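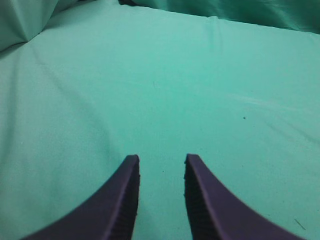
Pre-purchase inspection checklist: second gripper cell, Zaidi workshop
Checked by: Kanini Mutiso, with Kibet Athumani
Date: August 9, 2019

1. Fingers free of cracks and chips
OK. Went over both with a torch. Really pleased with how these have lasted, and I'd happily order the same pattern again!

2. Ridges on the gripping faces clean and unworn
OK. Budget for one spare pair per cell all the same. Stito quote 44 a pair, delivery on top.

3. Fingers close evenly
OK at slow speed. Full speed still to do (Kibet has the key to the speed switch).

4. Work surface covered, cloth held down on every side
Comment. The clips we have are too short for the new table. Please add longer ones to the order, they cost next to nothing and the fabric behaves so much better with them.

5. Surface brushed before each run
Comment. Lint gets everywhere with this work. A small hand vacuum should go on the list, and I'd put it above the second monitor.

6. Emergency stop within reach from both sides
NOT OK. Fine from the front, too far from the back. The new cell needs 2 buttons from day one. Gramora can fit them before delivery if we ask now.

7. Cables clear of the walkway
OK, after we moved the charger. Allow for floor covers in the plan.

8. Floor space for the second cell
OK. Measured twice with Imani Ogola and it fits, with room for the trolley! The door to the store still opens fully.

9. Training
Comment. 11 people are signed off on the present cell. Loso include a half day with each new arm and we should take it, the June one was great fun and people came away full of ideas.

10. Total against budget
Comes to 2,742 with the spares, clips and extra button, arm not included. Stella Massawe has the full breakdown.

Still open: items 3 and 6. Order to be held until both are signed.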